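Setting Up the Bronton Sorting Cell in Simulation
Novow Docs > Cells > Tabletop > Setup
Last updated January 2023

This page covers first setup of the simulated tabletop cell: base placement, open-gripper check, wrist camera alignment and a single test grasp. It assumes that Solow 14 is installed and that the Bronton scene package loads without errors. If the package reports a missing joint file, fix that first. The arm will load without it, but the wrist will be locked.

Step 1. Load the scene and place the arm

Open the scene file and let it settle for 500 physics steps before touching anything. The parts are spawned slightly above the wood and need time to drop. Saving the scene too early stores them in mid-air, and they will fall again on every reset.

Check the base next. The white plate must sit flat on the panel, with all of its bolt holes showing. A plate that has sunk into the wood has the wrong Z offset. Set the offset to zero in the mount file, reload, and look again from the corner view. The small colored parts should be lying on the wood beside the arm and clear of the base plate.
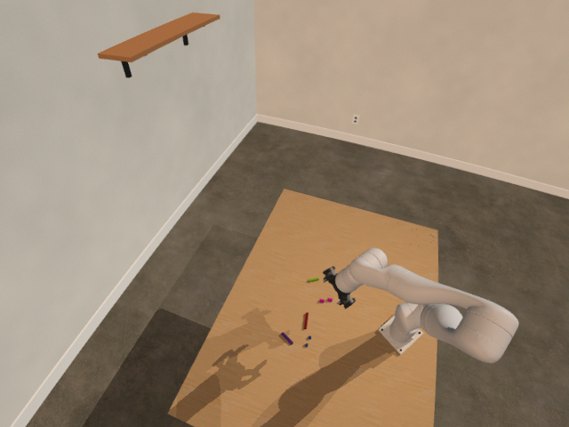

Step 2. Park the arm above the parts

Send the park pose from the joint panel. Move one joint at a time on the first run, starting at the wrist and working back toward the base. Do not use the "go to pose" button yet. It takes the shortest joint path and ignores the table until the collision layer has been built.

At park, the gripper points down with clear air between the fingers and the wood. Look at it from a low side view. From above, a gripper that is 79 mm too low looks much the same as one at the right height. Check the upper links against the ceiling in the same view, as the room model is low and counts as a collision body.

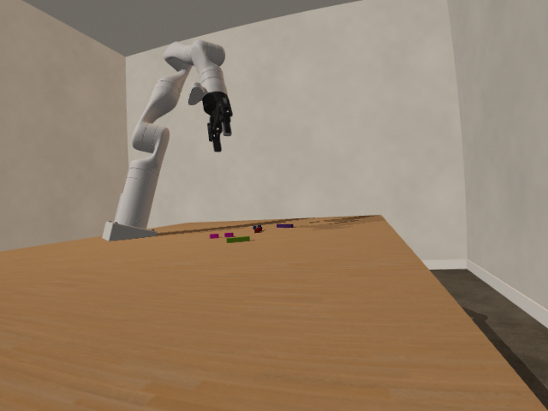 If the fingers do not point down, the tool frame is rotated. Correct it in the tool file and leave the joint values alone. Changing the joints to hide a bad tool frame will pass this step and fail at the grasp.

Build the collision layer once the pose is right. The stock scene produces 3,763 contact pairs. A lower number means a link was skipped, usually the forearm. Delete the cache folder and build again.

Step 3. Align the wrist camera

Switch to the wrist view. Both fingertip pads must be visible, with the slot between them centered left to right. Adjust yaw first, then the sideways offset. Leave the field of view at the default.

Shadows from the arm will cross the wood in this view. Keep them on. The Fülöp part finder was tuned with shadows enabled and gives poor edges without them.

Step 4. Run one test grasp

1. Select a blue block as the target.
2. Set speed to low.
3. Lower the gripper until the pads are on either side of the block.
4. Close, and stop on contact.
5. Compare the wrist view with the figure.

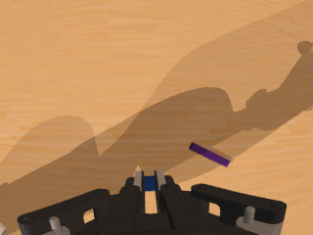
Figure 3. Wrist view, blue block between the fingertip pads.

If the block sits off to one side, open the gripper, raise it and repeat the yaw adjustment in Step 3. If the pads pass through the block, contact is turned off for the finger meshes. Turn it on in the gripper file and rebuild the collision layer.

Save the scene under a new name when the test passes. The stock file is overwritten by package updates, and the next one is due in April.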